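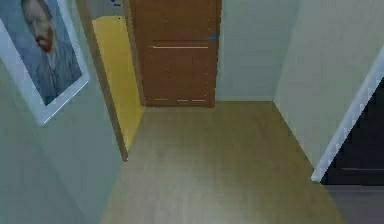
Framed portrait in the hallway

We use cookies to remember your preferences and keep you signed in. Accept all / Manage settings

Ticket: Petition signatures missing and submission cut short, Vokus consultation portal
Raised by: Helmi Kauppinen
Council: Ukedar Shire
Status: Open, reply from support added

Hi team, me again! I'm lead petitioner on the one asking council to move its ordinary meetings from 1 pm to the evening, and I've hit two problems on Vokus that I can't get past. I've kept a running log as I went, so sorry in advance for the length.

What I was trying to do

Lodge the petition with its covering submission so it makes the October agenda. Under the shire's meeting rules we need 300 signatures from enrolled electors before it has to be tabled, otherwise it just gets "noted" by the clerk and goes off to wherever noted things go. We collected 500, mostly outside the Aaltonen Street shops, and I typed them into the spreadsheet template myself over far too many cups of tea.

First go

Logged in, picked "Petition (electors)", filled in my details and uploaded the spreadsheet. Green tick, lovely. Then the summary page told me I had seven signatures. Seven! I went back, took the file off, put it on again and got seven again.

The covering submission had its own trouble. The box says the limit is 3000 characters and mine was under that (I checked in my word processor, with spaces). The preview stopped halfway through the paragraph on shift workers at the cannery, right after an apostrophe.

Second go, different browser

Same again, except this time I was logged out when I pressed Save draft and the whole thing vanished. I wasn't thrilled. I've since written it all up in a plain text file so at least it's somewhere safe.

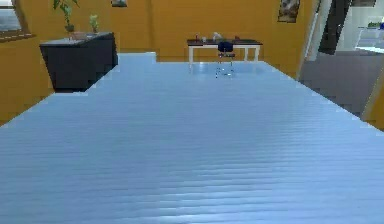 Third go, after your phone advice

The bloke on the help line suggested a blank row in the spreadsheet might be stopping the count. Good call! Row eight was empty, where I'd left a gap between the first sheet of names and the next. I deleted that one and the gaps after the other sheets, saved as CSV, uploaded, and the summary now says 500. So that part's sorted, though I'd love a warning on the template, as I can't be the only person who leaves a gap.

Still broken

The covering submission. I swapped the curly apostrophes for straight ones and got a bit further, down to the bullet points, and then it cut out there instead. Pasting from the plain text file makes no difference.

Also, and this might be separate, the confirmation email came from Rinance with the subject "Your rates notice enquiry". I haven't made a rates enquiry. Has my petition gone to the wrong queue?

Reply from support

Hi Helmi, thanks for the log. The email used an old template and your petition is in the governance queue. We can reproduce the bullet point fault and have passed it to the developers. In the meantime, please attach the submission as a PDF and type "see attached" in the box.

Helmi, 4.40 pm

Done, PDF attached and it opens fine from the preview page. Could you please leave this one open until the clerk confirms she's got the full text? Cheers for the quick answer on the email, I had visions of the councillors debating my bin charges.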